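Search this site
Type and press enter

Keeping the House Going When Your Energy Is Low

I have had anxiety since my twenties and low spells on top of it, and the first thing that slides is always the house. Dishes, then laundry, then mail. These are the tips that have stayed with me. They are for bad weeks. On a good week you can clean however you like.

Dishes

Fill the sink with hot water and soap before you eat. Drop your plate in when you finish. If you get no further that day, at least nothing has dried on.

Put most of your plates away on a high shelf. I live alone and keep 4 plates, 4 bowls and 4 mugs within reach. The pile can't get bigger than that.

Paper plates are fine for a week.

Laundry

Wash one type of thing at a time. A load of only towels or only T-shirts takes very little thought to put away. Underwear and socks don't need folding. Mine go straight from the dryer into a drawer.

If a load has sat in the washer overnight and smells sour, run it again with a cup of white vinegar in place of the softener. Never mix vinegar with bleach.

Keep one clean set of sheets on the shelf nearest the bed. If changing the whole bed is too much, change the pillowcase.

Food

I keep a box on the counter for food that needs no cooking: crackers, peanut butter, canned fruit with a pull tab, granola bars. When I skip meals my mood drops fast, and I will not chop an onion at that point.

Freeze bread in pairs of slices. Cook rice on a day you feel all right and freeze it flat in bags as soon as it has cooled. Soup does well in mugs with a cover on top – leave an inch of room, and use plastic mugs, as the ceramic ones can crack.

Medication and water

Fill the pill organizer on the same day every week. I do mine Monday morning, next to the coffee maker. Check the refill dates while the bottles are out and call anything in right then. If you have missed doses, ask your pharmacist what to do before doubling up.

Put a full water bottle by the bed at night.

We use cookies to improve your visit. Accept all / Manage settings

Mail and bills

Open mail standing over the recycling bin. Anything that needs an answer goes in one folder, and I mean one. My friend Kausar Talpur comes by every few weeks and we go through the folder together at the kitchen table. She does her own paperwork at the same time. It is much easier to open a bill with another person in the room.

Set up autopay for rent and power when you are feeling steady.

The 12-minute reset

Set a timer for 12 minutes and stay in one room. Trash first, then dishes to the sink, then clothes to the hamper. Leave everything else. When the timer goes off, stop, even if you are in the middle of something.
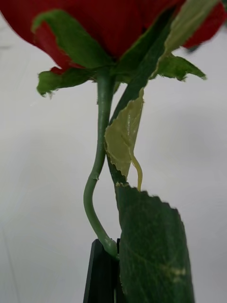
Do the room you spend the most time in. For me that is the bedroom, and I start with the nightstand – glasses, tissues, old receipts. The floor comes after. The guest room can wait until October for all I care.

Bathroom

Keep a pack of wipes beside the sink and go over the faucet and counter after you brush your teeth. A shower stool costs less than you would think and helps on days when standing is hard work. If a shower is out of the question, wash your face, change your shirt and use a washcloth for the rest.

The list on the fridge

Mine has 3 lines: eat, pills, trash. I used to have a long one and I stopped reading it. Under the list are the numbers for my doctor's office and my sister. If your low stretch has gone past 2 weeks, or you are having thoughts of hurting yourself, please call somebody that day and leave the dishes where they are.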